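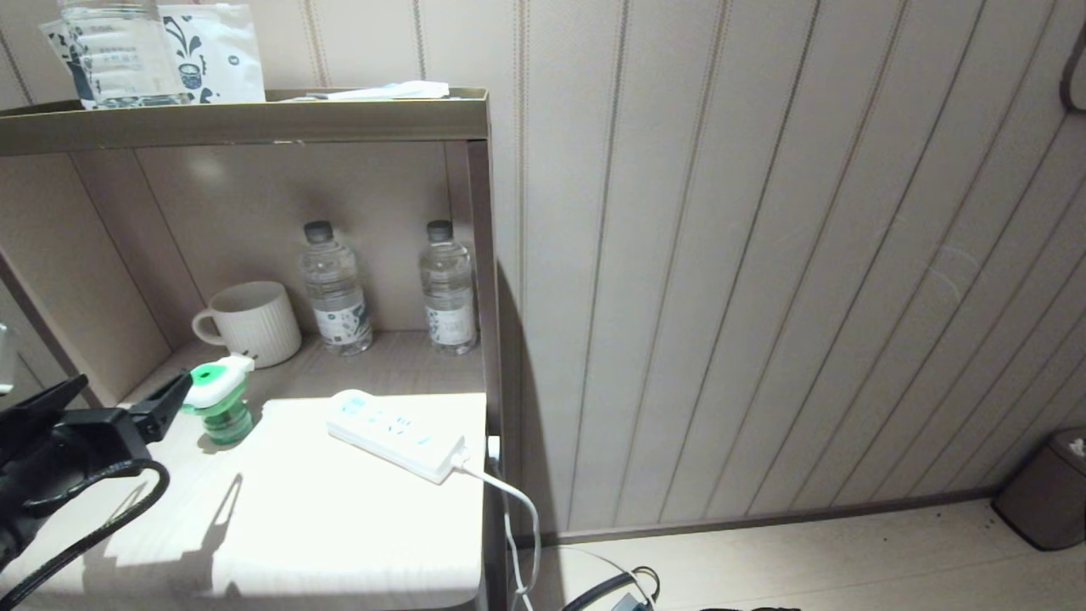
Chapter 19
The Bedside Unit: Small Furniture, Big Workload

If you've read the chapters in order, you've just come out of wardrobes and luggage racks, and you may be hoping for something grander than the little piece of furniture next to the bed. Sorry! I've been looking forward to this one since I planned the book. I spent my first years in the trade cleaning and setting up guest rooms at a guesthouse in Pundstead, and later I trained new staff at a bigger place in Painemal, and in both jobs the bedside unit was where I learned the most about how people live in a room.

Think about what a guest does between getting into bed and falling asleep. They drink something. They plug in a phone. They take off glasses, a watch, a ring. They read two pages and put the book face down. They swat at a mosquito. All of that lands on a surface that is often smaller than a tea tray, and whatever doesn't fit goes on the floor, where somebody steps on it at 3 a.m.

So in this chapter we'll look at the bedside unit as a working surface. We'll talk about what belongs on top, what belongs in the open cubby, and what to do about power, which takes up more room in this chapter than I would like. You'll need your room log from Chapter 18 for the exercises at the end of each section.

What you'll be able to do by the end

Set up a bedside unit from a bare shelf, in an order that doesn't make you move anything twice.

Tell the difference between room supplies and guest belongings, and handle each one properly.

Place water, a mug and a glass so they can be reached by someone lying down.

Route a power strip and its cable so that neither one sits where liquids are likely to spill.

Check the floor beside the unit as part of the same job.

Words we'll use

Top: the upper surface of the unit, including any rail that runs along it.

Cubby: the open compartment with no door. Some staff call it the niche or the hole. I'll say cubby.

Lower front: whatever level surface sits below the cubby, toward the person in bed.

Dry zone and wet zone: my own terms. The dry zone is for anything with a plug or made of paper. The wet zone is for anything you drink from. You'll see pretty quickly that most units are too small for the two to be far apart, and a good deal of the chapter is about coping with that.

Reach: the distance a person can stretch from the pillow without sitting up.

A first look at an ordinary unit

Look back at the photograph that opens the chapter. It's a beige unit with a brass-colored rail on top, set against cream paneling with a vertical stripe, and I'd like you to treat it as a room you've just walked into with your cart parked outside. Don't fix anything yet. Just sort what you see by job.

Start with drinking. There are two bottles of water in the cubby and a white ribbed mug beside them. There's also a glass, but it isn't with the mug. It's up on top, in a clear plastic bag, next to a paper packet with a dark blue pattern and a little picture of a cup. When I was new I'd have moved the glass down to join the mug without thinking about it, because I liked everything of one kind together. My supervisor in Pundstead would have moved it right back. Her rule was that anything wrapped stays up where the guest can see it's wrapped, and I've come around to her side. A bagged glass hidden at the back of a cubby may as well be an unbagged one.

Next, the mosquito repellent. It's the green and white plug-in type with a reservoir of green liquid, and it's resting in the cubby in front of the mug. I want you to stop on that one for a moment. You have a chemical product and a thing people drink from, close together in one small compartment. Would you leave it like that? We'll come back to it in Section 19.3, but write your answer in your log now, before I talk you into mine.

Then power. A white power strip lies on the lower front, with its cable running off the right end, over the edge and down in a loop toward the floor. Trace that loop with your finger. Where would a guest's foot go when they swing their legs out of bed? You can't answer that from one photograph (we don't know which side the bed is on), and "I'd have to check in the room" is a perfectly good thing to write in your log.

Last, the floor. Students nearly always stop at the bottom of the furniture, and I did too for an embarrassingly long time. There's a tangle of black cables on the tile and a small dark gray trash bin in the corner with something white poking out of the top. As far as I'm concerned the bin is part of the bedside. It's where tissues and bottle caps go if it's close enough, and if it isn't, they go in the cubby.

Why order matters

Let me tell you about the room that taught me this. In Painemal we had a long corridor of identical rooms, and I was proud of my speed. I'd set the water out first because the bottles were heavy and I wanted them off the cart. Then I'd wipe the shelf, so I had to lift the bottles. Then I'd fit the power strip, so I had to lift them again to see where the cable was going. Then I'd bring the mug and there'd be no space for it, and the bottles moved a third time.

One February we were short of staff and I finally got annoyed enough to write down every time I touched something. After that I changed to the order below, and I've taught it ever since.

1. Empty. Take room supplies off the unit and put them on a clean cloth. Guest belongings stay put, or get lifted and returned to exactly the same spot.

2. Wipe. Top first, then the cubby, then the lower front. Dust falls downward, so work downward. Run the cloth along the rail too, including the underside, which collects a gray fuzz you can't see standing up.

3. Power. Set the strip and its cable while the shelves are still bare.

4. Drinks. Bottles, mug, glass.

5. Paper. Packets, cards, tissues.

6. Floor. Cables, bin, and a quick look along the baseboard.

You may work somewhere that does paper before drinks. Fine! The two can swap. What I'd ask you not to move is power. A cable routed around things that are already in place will always take the silly path.

Room supplies or guest belongings?

On a fresh room this question never comes up. On a stay-over it comes up at every single bedside, and it's where new staff make the mistakes that end in a phone call.

Sealed water from the cart is a supply. A half-finished bottle is a belonging, even if it came from your cart yesterday, so leave it alone. A clean mug is a supply, while a mug with a teabag in it is something you may wash and return, though I'd leave it if there's still tea in there. A folded slip of paper or a tissue is the hard one. There's a small white folded item on top of our unit, and from the picture I couldn't tell you whether it's a card or a tissue. In a room you'd step closer and look. If it turned out to be a blank tissue, it could go. If there was writing on it, it would stay where it was, however crumpled. I once threw away a folded scrap that had a guest's train times on it, and I still think about that more than I'd like.

Chargers and loose cables are always belongings unless they carry your house label. Coil them if your house allows it, never tighter than the cable wants to go, and don't unplug anything to do it.

A note on the size of the thing

Readers sometimes write to ask why I don't just recommend a bigger unit. I'd love to! But the bedside gap is whatever the bed leaves over, and the bed always wins. When I helped lay out rooms for the Fernerero, a small hotel with very narrow plots, we had 20 inches on one side and less on the other. An open cubby was the best thing we bought for those rooms. A drawer hides things, and guests leave them behind. A cubby holds nearly as much and you can see to the back of it from the doorway.

The price you pay is that an open cubby shows everything, tidy or not. Two bottles standing unevenly will catch your eye from across the room. Line them up with the labels forward and the whole unit looks cared for. It takes a second, and I do it in my own home now, which my family finds very funny.

Before you go on

Take your log and pick one bedside, at work or at home. Don't tidy it first. Write down each item and mark it D for dry zone or W for wet zone. Draw a line for any cable, from the plug to wherever it ends. Then write one sentence about the floor.

If you're using the Idusby practice cards, pull card 323 and do the same for the unit drawn on it, then compare your two pages. Keep both. You'll redraw them at the end of Section 19.4, and I'd like you to see what you missed the first time.

19.1 The Top Surface

The top is the first part a guest sees and the last part they use. By bedtime it has usually been claimed by a phone, and everything you placed there has been pushed toward the wall. So we'll begin with the wall side and work forward, starting with the rail.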